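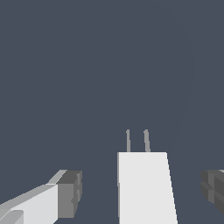

Ferno Wool Throw

We're so pleased to have the Ferno back for another season! It's woven for us at the Rees mill in Pindimbridge, from lambswool that's been washed twice so it feels soft from day one (no scratchy first winter with this one). It weighs 385 grams per square meter – warm enough for a porch in May, light enough to nap under.

Colors: Oat, Moss, Gresau Blue
Fringe: hand-knotted, 14 knots to a side

Haf Mathias drew the border pattern, and the mill wove nearly 1000 throws last year in Moss alone. Gresau Blue is new and we love it!

Care: Hand wash cool, dry flat. Small pulls can be eased back in with a blunt needle.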